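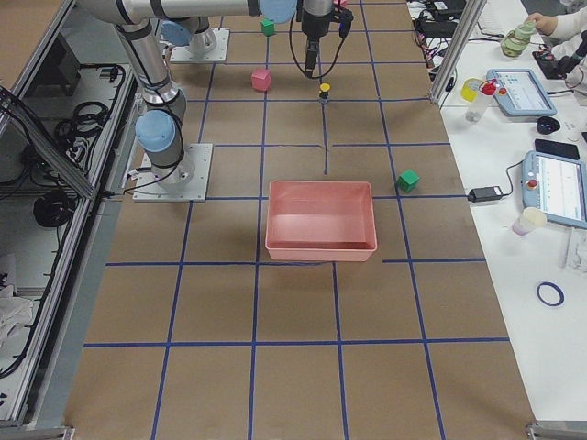
19 May 2024 — cubes, tape and a great deal of tea

I meant to write this up last night and fell asleep with the notebook on my knees, so forgive me, future self, if the order of things is a bit muddled. We are properly into the collecting now. After all those weeks in April of cables and calibration and waiting for parts from Chidiac, it feels lovely to be doing the thing we came to Tremetley to do, which is to show a pair of arms how to tidy small objects into a bin, over and over, until Clornumora (our poor hungry model) has seen enough to have a go by itself.

The target is 351 good examples before Jernari want their first report. Jintana Inthanon and I have settled into a rhythm of 30 in a sitting, then we swap places and whoever has been driving gets to rest their wrists. She is much the better driver. Her picks are smooth and unhurried, and mine have a little wobble just before the grip closes, which she says the model will learn too if I'm not careful. She's right, of course, and I have been practising on the green cubes while she eats her lunch.

The blue tape grid has been the best idea of the whole month, and I'm glad we took the trouble over it. We call out a square, put the cube there, do the pick, and move on to the next square, so the starting places get spread over the whole table and don't all bunch up where our hands naturally go. Before the grid I would have sworn I was being random, and then I plotted it and found I had a favourite corner! The pink bin stays in the middle for now. Next week we shall start shifting it, and I expect the success rate to fall off a cliff, but that is the point of doing it.

I spent the last part of the afternoon going through the wrist views with a biscuit in one hand. It's oddly soothing work, and I like seeing the table from down there between the fingers, where a strip of tape looks as wide as a road.

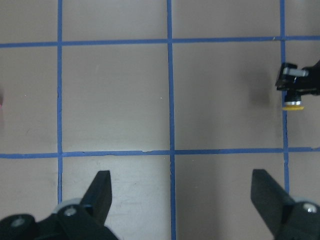 Wrist view, with the tape squares and both fingers open.

I threw out 5 recordings for late grips, all of them mine, and wrote the reasons in the log so we don't argue over them later. There's a patch of glare on the table that I want to ask Jintana about — a blind might do it, or a lamp moved along a bit. Must also remember to leave 60 gigabytes free on the drive before we begin, and to bring more milk.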